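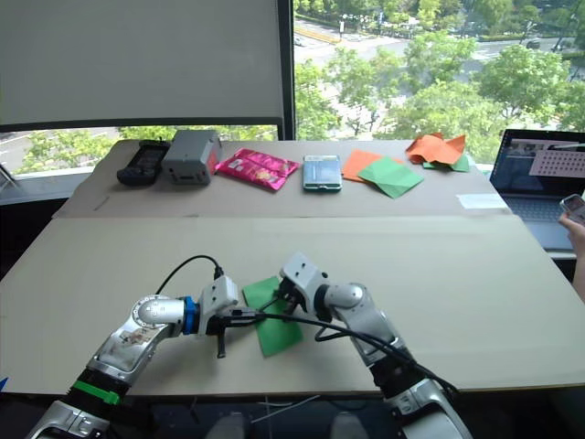

# Olmedo Dual-Arm Bench Package

The Olmedo package is a two-arm system sold for light tabletop handling: picking, placing, passing from one gripper to the other, sorting small goods, and working with paper and other thin material. It is put together and supported by Trisgate. Most orders come from labs, training rooms and small packing shops that want two arms working over one surface and don't want to build the mount themselves.

## What is in the package

- Two arms, left and right, already mounted on a shared torso base
- Two finger grippers, fitted
- Head camera and bracket
- Controller and power supply
- Cable set, including the gripper leads
- Lolon control software, one seat
- Printed setup guide and a calibration sheet

The work table, the laptop and the test items are not included. Many customers already have a table that will do. If you need one, see the options below.

## Before you order

**Table.** Choose one that does not rock. The base stands at the edge of the table and the arms reach forward over it, so the depth in front of the base matters more than the width. A hard, shiny top is not ideal for thin parts. Plain cardboard laid over the table gives the fingers something soft to press against and costs very little to replace. If you use two sheets, tape the seam or plan your picks away from it – a finger can catch on even a small step.

**Light.** Direct sun gives the head camera trouble. If the table faces a window, budget for a blind and keep it down while you calibrate. Half-lowered is fine for demonstrations but results may vary through the day.

**Cable slack.** The gripper leads need enough slack for full wrist travel and not much more. Allow time on the first day to route them. Long loops between the arms tend to get in the way of flat parts.

**Floor.** Upper floors are fine if there is an elevator. The base ships on a pallet and the arms are not removed for transport. Tell us if your doorways are narrow.

## Working with paper

We get more questions on this than on anything else. The standard fingers will pick up a square of paper from an open surface once an edge is raised. They will not reliably separate two sheets lying on top of each other. For folding or for single sheets from a stack, order the soft fingertip set. Plan on using up a fair amount of paper while you tune the grip. Buy plain colored squares in packs of 500 and keep the creased ones for loose-object practice.

For mixed-item work, start with things you already have: a phone in a case, a snack packet, a small box. Foil packets are harder than they look, as the surface reflects light and the shape changes when it is squeezed. We suggest leaving them until the box and the phone run well.

## Options

| Item | Notes |
|---|---|
| Soft fingertip set | Pack of 8, fits either gripper |
| Work table, fixed height | Ships flat, two-person assembly |
| Cardboard surface sheets | Pack of 20, cut to the table above |
| Second Lolon seat | For a separate planning computer |
| Stustcombe training visit | Two days at your site |

Fingertips are a wear part. A site running the arms every day should put a pack in the yearly budget. The other regular costs are surface sheets and the software renewal, due each July whatever month you bought in. The first renewal is prorated.

## Staffing and time

One person can run the system from a laptop next to the table. Keep that person outside the reach of the arms, and put the stop button on their side. Two people make the first week easier, one at the screen and one resetting items.

Unpacking and power-up take a morning. Calibration takes the afternoon if the lighting is settled. After that, expect two to three weeks before a new task runs without someone stepping in.

## Delivery and returns

Lead time depends on stock and is confirmed with your quote. Sites within 200 miles of our Stustcombe depot can have the base placed and leveled on delivery at no charge. Farther out, we quote it separately.

Unused options can be returned in the original packing. Opened fingertip packs can't.

## Quotes

Send your table size, ceiling height, and a short list of the items you plan to handle to Ezequiel Urquijo at Trisgate. A photo of the room helps – include the window side. Quotes are held for 30 days.

Page updated February 9, 2025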